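Robots on the basket line: anyone else been through this?

tisby_nights
Posted 6:40 am
The Samgate depot is getting arms for basket packing in May. The Plurton rep told us it "frees people up". For what, exactly? We pack 3,813 baskets in a good week and I've yet to meet the spare job I'm being freed for.

gluepot
Posted 7:15 am
Ours came in last year. Two packers went to checking, same pay, worse hours. You stand and watch for mistakes all shift. My back is better, I'll give it that.

hollowcrate
Posted 7:52 am
These two renders are what our lot are being shown, lined wicker basket and groceries:

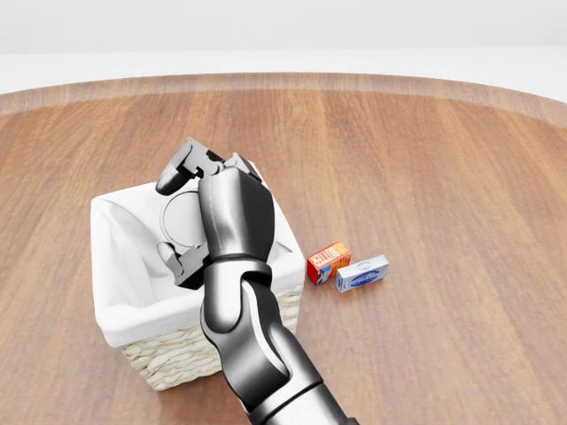
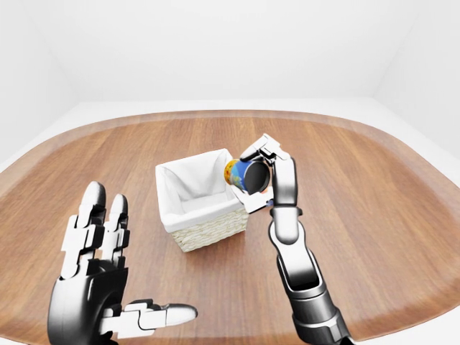
Reply from tisby_nights
Posted 8:05 am
One basket on a clean table. Try it with 473 orders waiting and a split carton of butter.

Reply from gluepot
Posted 8:20 am
Bit unfair — you have to start somewhere, and lifting tins all night wrecked my wrists.

Reply from hollowcrate
Posted 8:31 am
Fine, but who sorts it when a tin lands on the soft stuff? At Stankevičius it's the checker, and it goes on the checker's error rate. Ask for that in writing before May.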